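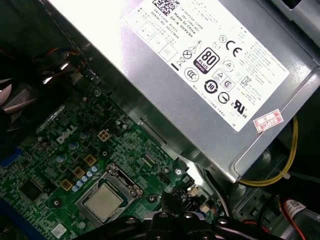
Passed over twice for lead technician, accent cited in review
Posted by Apinya Rungrueang

I am employed as a bench technician at the Melard service center in Gindevside, where I have worked for eight years. In March I applied for the position of lead technician and was not selected. It was the second time. My written review states that customers "may find her accent difficult," although the lead position involves no contact with customers. The work is the same work I do now: a green Dell motherboard, a power supply with its white regulatory label, part numbers to be recorded. Both persons promoted ahead of me were trained by me. I wish to know whether the review is sufficient grounds for a complaint, and whether I must first use the company's internal procedure.

Intarasuk
A remark about accent in a written review can be relevant evidence of national origin discrimination. An employer may consider an accent only where it materially interferes with the duties of the job. Please keep a copy of the review, the posted job description and any notice of the decision. Filing deadlines are strict and generally run from the date you were informed of the decision. An internal grievance does not ordinarily extend them. You may pursue both at the same time. A legal aid office can confirm the deadline that applies in your state.

Soven
Same thing happened at my old employer. Ask HR for form 234, that is what we used.

Intarasuk
Form numbers differ from one employer to another. The poster should request Melard's own grievance form in writing and retain the reply.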